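Puldale Cellar Notes

A set of tasting and cellar records from a small wine estate, put into one format so that they can be searched and compared. Maintained by Joanne Garside and Takeshi Kikuchi.

What is in it

The records come from the cellar books at Puldale, a family estate planted on three slopes above the river. The books were kept by hand by several people over the years and no two of them used the same headings. We typed them up as they stood and then mapped them to a shared set of columns. The typed text is kept next to the mapped values, so you can check any row against what was written.

There are over 1000 rows. Each row is one tasting of one cask or one bottle. Rows from the same cask share a cask code, which starts with the initial of the slope (G for Gemport, R for Rinura, M for Mersha).

Files

tastings.csv – the main table, one row per tasting
casks.csv – one row per cask, with slope, grape, size in litres and year of filling
tasters.csv – initials used in the books and the names they stand for
typed/ – plain text of the books, one file per book

Columns in tastings.csv

cask_code – joins to casks.csv; blank for bottles bought in
tasted_on – day, month and year where given, otherwise year only
taster – initials, as in tasters.csv
colour, nose, palate – free text, spelling left alone
score – whole number from 1 to 7, or blank
typed_ref – book number and page

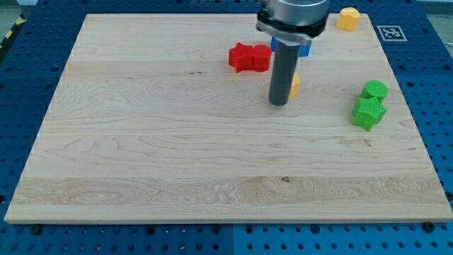
Reading time: 3 minutes

The score needs some care. The older books use a scale where 1 is best, and the later ones turn it round. We have converted everything so that 7 is best. The original figure is in the typed text if you need it. Pages where we could not tell which scale was meant have a blank score and a note.

Weronika Witkowska checked 300 rows against the books, picked at random. Most of the errors she found were in dates, usually a 1 read as a 7. Those have been corrected in the table but the typed files still show the first reading.

Known gaps

Book 4 has water damage and stops in June of its second year. The Mersha slope was replanted and has no entries for the years it was out of use. Bottles bought in for comparison are named only by village, and sometimes not even that.

Tasters did not work blind. They knew which cask they were drawing from and often had the previous note open in front of them, so a run of similar scores for one cask should be read with that in mind. Babatunde Sani has written a short note on this in typed/README.txt.

Cask sizes are taken from the cooper's bills where we have them. Otherwise they are what the cellar hands wrote down – one large vat is given as 1000 litres throughout and was probably never measured.

Use

You may use the tables for study or teaching if you name the source. Please ask before printing long passages from the typed books, as the estate still holds the rights to those. The notes are not a guide to the wines on sale now.

Changes

1.2 – scores put on one scale, blank codes fixed for bought-in bottles
1.1 – tasters.csv added by Natsumi Arai
1.0 – first release

Last updated September 14, 2019

Corrections are welcome. Send the typed_ref and the reading you think is right, and we will look at the page again.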